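Bench notebook – kitting cell, Thursday

Started the morning on the Pevent kit task. The goal for the week is 300 good teleoperated episodes, and we came in today at 115. Same task text as before: one part from each bin, placed on the paper in the tray, arms back to rest, stop recording. The operator picks the order. We talked about fixing the order and decided to leave it free, so the policy doesn't learn one sequence by heart.

Leader arms were recalibrated before the first run. The left one had a small offset at the wrist again, same as last time we moved the table. Took two tries to get it to hold. After that I ran 3 throwaway episodes to check that the clocks on all the cameras agreed, then deleted them.

Reset procedure, since we keep doing it differently:

Put every part back in its own bin by hand. Don't arrange them. Drop solenoids from a few inches up and let them land however they land. Boards can be placed, component side up, but turn them a bit between runs. Harnesses should be picked up and let go, not laid out straight. Check that the paper is flat before you hit record. Three episodes last week had a curled corner that the gripper dragged, and I had to throw them out.

Solenoids are still the slow part. The leads cross each other and when you lift one, a second tends to come with it. I tried two ways. Grabbing the metal body is more secure but you can't see what the lead is doing on the way up. Grabbing the lead near the body lifts cleaner, but the part swings and you have to wait for it to settle over the tray. For now: grab the body, lift slowly, pause above the bin. If a second one is hanging, lower both and try again. Keep the retry in the recording. We want the recoveries, as long as they end well.

Rule for what counts as a bad episode, as agreed with the Midtbø side of the project: part dropped outside the tray or bins, a collision hard enough to move a bin, operator sits idle for more than 7 seconds, or the wrong part count at the end. Anything else stays in, even if it looks clumsy. Mark clumsy ones with a "c" in the log so we can pull them later if training gets noisy.

Harness notes. Closing on the wrapped section works much better than closing on loose wires. With loose wires the fingers pinch one or two strands and the rest slide out. Come straight down, close fully, and don't twist the wrist until the bundle is clear of the rim. Long red ones need a higher lift than the others or the tail drags over the edge of the bin. I bumped the lift height up in the operator sheet.

Boards went fine today. The trick is to get a fingertip by the edge notch and grip across the rim – going for the capacitors is tempting and we should not do it. One board from the Girkutitz batch already has a bent capacitor from that. I took it out of rotation.

Afternoon: the right wrist stream froze once. Restarted the Puvness recorder and it came back, but the episode in progress was lost. Didn't see it again. If it does come back, write down the episode number before restarting, because the recorder log gets overwritten.

Open items: replace the paper before the next session, decide whether to shuffle which bin holds what (I'd like to, at least for the last part of the set), and add a lighting change. Glare off the yellow plastic is pretty strong in some views and I don't want it to be the same in all 300.
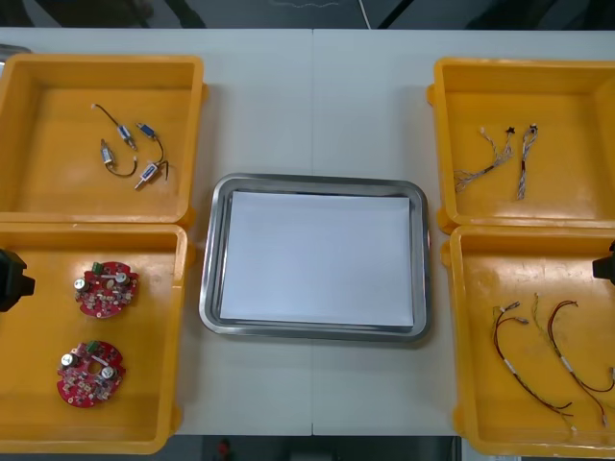
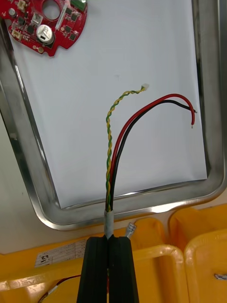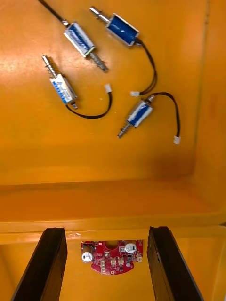
Kitting cell: table with bins and tray (first), gripper closed on a wrapped harness (second), solenoid bin (third).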